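Grippers on trial: what we learned from two sets of fingers

By Aoife Ó Conaill

Readers of the March issue will remember that the Prinbridge workshop had been offered two designs of hand-held gripper to try, and that we hadn't yet decided which one to use for the kitchen recordings. The trial is now finished. This item sets out what we did, what we found and which one we're keeping.

For anyone new to the group, the hand-held tool is the front end of a robot arm without the arm. A person holds it and does a household job with it, and the camera on top records what the fingers are doing. The recordings are then used to train a controller, and the controller later runs an arm fitted with the same fingers. If the fingers are a poor choice at the start, every recording made with them carries the fault forward, so it was worth spending the time.

The two designs

The first set, which we called the Duggan fingers after the street the workshop is on, are stiff and narrow with a thin rubber face. They close flat against each other and they are very good at picking up things with a definite edge. The second set are wider and padded, and the padding gives a little when it meets something curved. Both sets were used on hand-held tools with parallel jaws.

We tried each set on the same list of jobs: lifting a plate from a flat surface, moving a bowl, stacking one bowl in another, turning a pan by its handle, taking a lid off a pot and putting it back, and closing a drawer. Four people took turns. Each person did the whole list with one set before changing to the other, and half of us started with the padded set so that practice wouldn't favour one side.

We logged 1000 attempts on the bench in Prinbridge before going anywhere near a real kitchen. An attempt counted as good if the object ended up where it was meant to go without being dropped, tipped or touched by the other hand. We were strict about the last part. It is surprisingly hard to keep your free hand out of it when a bowl starts to slide, and several attempts were marked down for that alone.

Plates and bowls

Plates gave the most trouble. A plate lying flat has very little rim to get hold of, and with parallel fingers you have to bring one finger down over the top while the other goes underneath. The Duggan fingers did this better than we expected. Being thin, the lower one could slide under the rim without pushing the plate away. Once the plate was up, though, it tended to swing, and anyone holding the tool could feel it turning about the contact point.

The padded fingers were the other way round. Getting hold of the plate took longer and often needed a second go, but once it was gripped it stayed level. With a bit of practice people learned to nudge the far side of the plate against something solid first, and then the pick was quick enough.

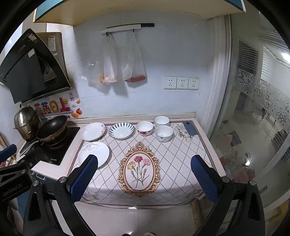

A tablecloth changes the job. On the bare bench a plate slides away when it's pushed, which is a nuisance but at least it does so in a predictable way. On cloth it moves less, then drags the cloth with it, and a bowl nearby may come along too. We had only tested on the bare bench up to then, so we went back and repeated the plate jobs on a cotton cloth, a vinyl one and a folded towel. The towel was the worst by a long way. The thin fingers caught in the loops, and on two occasions the tool had to be put down so that somebody could free it.

Bowls were easier for both sets. The usual way is one finger inside and one outside, closing on the wall. The padding helped here with anything that curved outwards, and stacking went well. The Duggan fingers could do it but left us nervous about glazed bowls, where a small contact area and a smooth surface make for a slow slide. None were broken, but one was caught on a cushion, which we had put down for the purpose.

Pans and lids

We had thought pan handles would suit the stiff fingers, and they did, up to a point. The grip was firm and the pan could be turned neatly. Lifting was another matter. A frying pan held by the end of its handle puts a lot of twist on the fingers, and neither set liked it. We have stopped asking for one-handed pan lifts and now record sliding and turning only. If the arm needs to lift a pan later, it will have to do so with two grippers, and that is a separate piece of work.

Lids depended entirely on the knob. A tall knob was no trouble for either set. Low or tapered knobs slipped out of the thin fingers and were held by the padded ones. Putting the lid back was harder than taking it off, mostly because the person holding the tool couldn't feel when it had seated. Tilting the lid, touching down the far edge and then lowering the near one worked best, and we have added this to the written instructions.

The camera

Both tools carry the camera behind the fingers, looking forwards between them. We tried it at two heights. The lower position gave a clear view of the fingertips but lost sight of the worktop whenever something large was being carried. The higher position kept the surroundings in view and still showed both fingers, so we settled on that.

Small kitchens are a test of the camera as much as the gripper. Dark glass, shiny hobs and white tiles can all be within reach of one another, and a bright room next door can upset the exposure when the tool swings round. We found it best to fix the exposure before starting and leave it alone. Automatic exposure looked nicer on playback, but the change in brightness partway through a job made the fingertips harder to track.

The colour of the fingers matters too. Fingers that stand out from the crockery and the worktop are easier to follow in the recording, both for the software and for the person checking it. Clear rubber was a mistake. We had a spare pair in clear and they more or less vanished against a pale plate.

The controller

Our controller came from the Oltitz group, who kindly let us have the version they were already using. It was trained on 485 of our own recordings with each set of fingers and then run on the arm in Prinbridge. We kept the number the same for both so that the comparison would be fair, which meant leaving out a fair amount of good material from the padded set.

With the Duggan fingers the arm approached plates confidently and often got the first touch right. It then had the same difficulty we did, with the plate swinging during the lift, and it was much worse than a person at correcting for it. With the padded fingers the approach was slower and there were more repeated attempts, but far fewer plates were tipped on the way to the rack. On bowls the padded set was ahead throughout.

One fault showed up with both. If the first grasp missed, the arm would sometimes close its fingers on nothing and carry on to the rack as though it were holding a plate. The Oltitz group have seen the same thing. Their advice was to record more missed grasps, including the recovery, and not to throw those recordings away as spoiled. We had been deleting them. That has now stopped, and anyone who has old ones on a memory card should hang on to them.

Wear and comfort

Comfort is a dull subject but it decides how much recording gets done. The tool is held out in front of the body, and after a long session the wrist knows about it. People reported less strain with the padded fingers — they didn't need to squeeze so hard to feel sure of the grip. We now ask for a break after every set of jobs.

The padding does wear. After the full trial there was a shallow groove on one face where plate rims had been pressing, and the edge nearest the tip had started to lift. We glued it back and it has held so far. Replacement pads take a few minutes to fit if the old adhesive is cleaned off first, and rather longer if it isn't. The Duggan fingers showed almost no wear, which is the strongest thing in their favour.

Which one we're keeping

The padded set will be used for all kitchen recordings from now on. The Duggan fingers will stay at the bench for drawer handles, cutlery and packaging, where a thin tip is worth having. Please don't mix the two within a session. If you do change over, start a new recording and note it on the sheet, as the software has no way of telling which fingers were fitted.

The full log has 3913 lines, counting the bench attempts, the cloth tests and the arm runs. It can be read at the workshop, and Pumville have a copy for those who find that easier to get to. Some of the earliest lines have no surface recorded against them. They were all done on the bare bench, and I'll add that when I get the chance.

Next on the list is wet crockery. We've avoided it so far for the sake of the electronics, but most plates in a real kitchen are wet at some point and the padding may behave quite differently. There is also an unanswered question about whether a ridged pad would help with glazed bowls. Two pairs have been cut and are waiting to be fitted. If you would like to take a turn with them, put your name on the sheet by the workshop door, and bring a bowl or two that you wouldn't mind losing.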